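Ce site utilise des cookies pour mesurer sa fréquentation. En poursuivant votre visite, vous en acceptez l'usage. En savoir plus

Qui sommes-nous ?

L'École du linge Kirden apprend à plier, à ranger et à tenir une armoire. Présenté ainsi, cela fait sourire, et nous comprenons qu'on hésite à payer pour ce que chacun pense avoir appris de sa mère. Eetu Sjöberg et Nga Ông, qui dirigent la maison, ont longtemps partagé cette réserve. Ils en gardent une bonne partie.

Nous nous méfions des méthodes. Le rangement est devenu un commerce, avec ses boîtes assorties, ses promesses de vie nouvelle et ses tiroirs photographiés le jour où ils étaient beaux. On nous demande souvent si le pliage vertical change quelque chose. Dans un tiroir profond, un peu. Sur une étagère, nous n'avons rien constaté de convaincant. Quant aux planchettes à plier vendues dans les salons, nous en possédons 2 et elles servent surtout à caler la porte de l'atelier.

Notre enseignement est donc assez pauvre en accessoires. On travaille sur une table blanche, dégagée, avec un tissu à la fois. Le premier module porte sur la petite pièce souple, celle qui glisse, dont les coins ne tombent jamais tout à fait en face et qu'on finit par rouler en boule au fond du placard. Il faut trouver l'ourlet, pincer peu d'étoffe, poser, puis lisser du plat de la main vers l'extérieur. Beaucoup de débutants saisissent trop de tissu et s'étonnent ensuite des plis.

Le linge vert pâle sur la table blanche

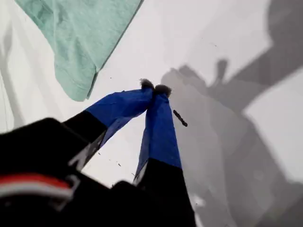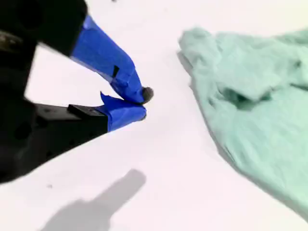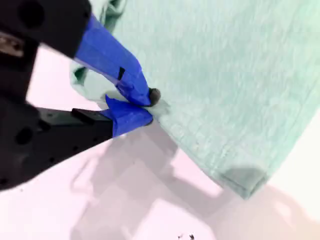
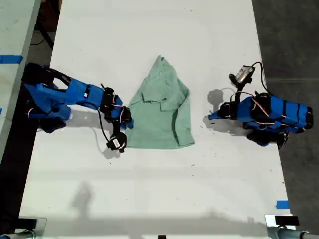

Les groupes comptent jusqu'à 18 personnes, ce qui nous paraît déjà beaucoup. Le cycle complet dure 6 séances, à l'atelier de Pundville ou dans l'annexe de Travwood, fermée en août. Nous ne délivrons pas de diplôme. Un certificat de pliage n'aurait guère de sens, et nous doutons qu'un employeur le lise.

Il nous arrive aussi d'intervenir chez des professionnels. La blanchisserie Juntunen nous a confié la formation de ses nouveaux arrivants, après nous avoir demandé combien de temps elle y gagnerait. Nous avons refusé d'avancer un chiffre. Une pile droite se range mieux qu'une pile de travers, et nous n'irons pas plus loin dans la promesse.

Si vous souhaitez assister à une séance avant de vous inscrire, écrivez à Nga Ông. Venez avec une pièce de linge qui vous résiste ; les draps-housses sont acceptés, sans garantie.

Imprimer cette page | Envoyer par e-mail

École du linge Kirden | Contact | Mentions légales | © 2018 Tous droits réservés | Haut de page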